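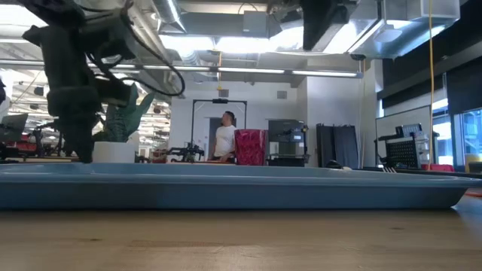
4.2 Trays and the items set on them

The second part of the study dealt with trays. A tray marks off a piece of a shared table without changing the table, and it can be carried away with everything on it. Beaudoin's earlier report on the Gretstead reading rooms treated trays as storage, in the same group as bins and drawers. We treat them as a surface. The difference matters for coding, as a bowl left on a tray is counted by us as placed and would have been counted in the Gretstead report as put away.

The tray used in all sessions is long and shallow, with a flat rim and rounded corners. It is blue, and it lies on a light wooden tabletop, so its outline is easy to find in the session images even where the view is low. We chose a single tray for the whole study. The pilot in February had used a mix of trays in several sizes, and the coders could not agree on whether an item sitting over the rim of a small tray should count as inside or outside. With the long tray this came up only with large, flat items.

The items fall into two groups. Low items are bowls, saucers and dishes that are wider than they are tall. Upright items are cups, small planters and similar containers. Participants were given items from both groups, in no fixed order, and were asked to arrange them so that the table "would be ready for someone else." No further instruction was given. If a participant asked what the items were for, the session leader repeated the sentence.

There were 96 participants, each of whom took part once. Across all sessions we recorded 2000 placements. A placement begins when an item is let go and ends when it is next touched or when the session closes. Sliding an item along the tray counts as a new placement. Turning it in place does not, a rule we kept from the Jakine protocol.

Each placement was coded for three things: whether the item was on the tray, whether it was near an end of the tray or toward the middle, and which other items stood next to it. Two coders worked separately. Where they differed, the placement was discussed and one code was entered. We did not code the distance between items in inches. Verstraete did this in the Clanosia kitchens with a printed grid under the items, but a grid on the tray would have told participants where things should go, and we wanted to avoid that.

Figure 2 shows why the low items need their own rule. Seen from close to table height, a shallow bowl on the tray reads as a dark band above the rim. Its outer wall and upper lip can be made out and the inside cannot. For this reason "filled" and "unfilled" were dropped as codes for low items, and we make no claim in this section about what any bowl held. The red container with the faceted surface stands behind the left half of the bowl. Overlap of this kind is common in low views, and coders were told to mark the pair as "behind" and to leave the gap between them blank.

Color was not a variable. It did help with coding, though -- a navy bowl and a lighter blue tray can be told apart, but a coder has to look twice, while the red container was picked out at once by both coders. A later version of the set should probably avoid bowls in the same color family as the tray.

Potted plants in the room were left where they were and were not treated as items. Leaves behind the table appear in some images and make the top edge of upright items harder to trace. The coders worked from the base of the item in those cases.

Figure 2. Shallow dark blue bowl on the light blue tray, with a red faceted container behind it. Low view across the wooden tabletop.
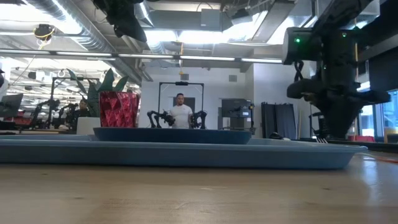 Why was the tray not fixed to the table?

A fixed tray would have become part of the table, and the question here is how people use a surface that they know can be moved. Participants were free to shift the tray before or after placing an item. When the tray was shifted with items on it, the placements were carried over unchanged unless an item slid or fell.

4.3 Agreement between coders

Agreement was highest for the on-tray code and lowest for the neighbor code. Most differences on the neighbor code involved an upright item set behind a low one.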